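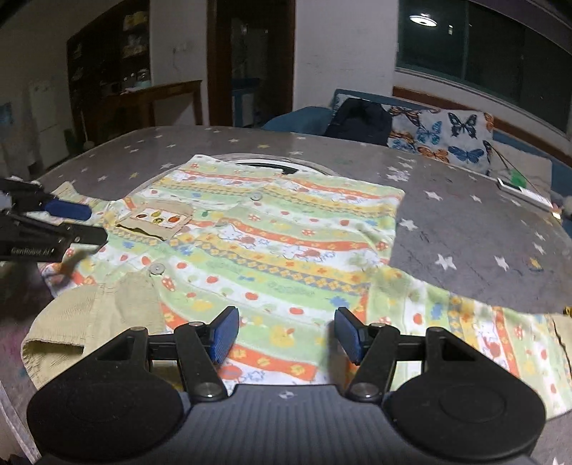
According to Évan Boyer, the wide finger opening is the setting to try first on clothing, as a narrow one tends to pinch a single layer and leave the rest of the garment behind. The steps in this section start from that setting. You can move to a narrower one at step 6.

4.2 Comparing two hand-held grippers on a garment

Use this test when you are choosing between finger pads, or checking a Rillus gripper against a Keka gripper before ordering a full set. You need one operator, two grippers and a flat table. A striped or patterned top is a good choice, with the sleeves spread out so that both cuffs can be reached.

1. Fit the pads to be compared. Both pads on one gripper must be of the same type.

2. Open and close each gripper four times with nothing between the fingers. The links should move freely at the pivots. If one side lags, go back to section 3.

3. Lay the garment open on the table and smooth it by hand. Leave pockets and collars as they fall.

4. Start the Sosach recorder and wait for the steady light. Hold both grippers over the garment, one in each hand, with the fingers open.

5. Lower the first gripper on to a sleeve near the cuff. Close it slowly, lift to 20 cm, hold, and put the sleeve down again. Repeat with the second gripper on the other sleeve.

6. Change to the narrow opening and repeat step 5.

7. Swap hands and run steps 5 and 6 again. Results from one hand only should not be compared.

Note: Score a lift as "held" only if the cloth stays between both pads until you open them. Cloth caught on a link or on the housing is scored as a miss.

Note: A full comparison is 14 lifts for each gripper. Spread the extra lifts over the collar, a pocket edge and the middle of the garment.

CAUTION: Do not close the fingers on a button. Hard parts can mark the pad surface, and a marked pad grips differently on the next lift.

CAUTION: Keep your own fingers clear of the links while the gripper is closing.

8. Stop the recorder and enter the scores on the Kılıçarslan sheet, one line per lift. If the recorder shows code 213, the last lift was not saved and must be done again.

9. Wipe the pads with a dry cloth before putting the grippers away. For worn pads, see section 4.3.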